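Subject: Re: [packing-floor] sorting cell and who does what from June

Rocío, all - quick answers before the 2:30 shift, sorry for the fragments.

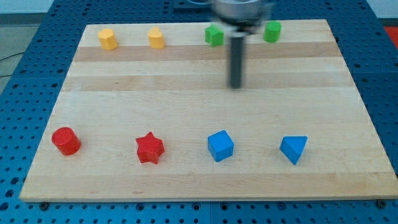
Hand sorting of the block sets at Culilell does go down. No point pretending otherwise. The cell takes the plain color sort first, cubes and cylinders, stars and so on. Mixed returns stay with people. So does anything chipped.

Mercedes Flores wrote:
> Two of my people asked me straight out if they still have a job
> after June. We did 2,263 sets last month by hand, with Benavides
> short a person. What do I tell them? And who gets called when it
> stops, us or Brokitz?

Tell them yes. Same hours, same pay grade, I have that in writing from Cluden and will foward it tonight. What changes is the work - less standing at the belt, more checking, loading trays, clearing stops. Some will like it, some wont. Ana's old spot at the belt goes away, the bench by the window stays.

Stops: your shift first, Brokitz only if a restart doesn't clear it. Their number goes on the door. I don't want anyone reaching in past the stop line to save a minute, not even for one block.

Target is 279 sets a shift to start. Planning wanted 470, I said no, not untill everyone has done the training. Maybe later. About 600 of the old trays don't fit the new rack, so please don't toss them yet, Benavides may take them.

Rocío, can you swap the early training slot? Two people can't make 6 am.

More tomorrow, have to run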